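Beltunstead Repair Café turns two

What a year it's been at the hall! Since last December we've had 559 items through the door, from toasters to a much-loved accordion, and most of them went home working again. Sarmīte Ozoliņš has become our go-to person for lamps and zips (an unlikely pairing, but she's brilliant at both), and her queue is always the longest and the noisiest.

We're also looking into kitchens this winter: sticking drawers, dropped cabinet doors, hinges that squeak. Abundio Quintero will be running a hands-on evening in December, with 40 places, and you're welcome to bring a door along if you can carry it!
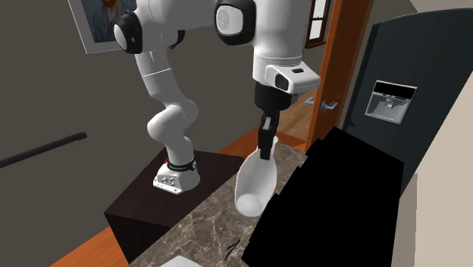
Tools wanted

If you have spare screwdrivers, clamps or a decent soldering iron, we'd love them. Drop them at Merkus on the high street, marked for the café. Tea and cake as ever, and children very welcome.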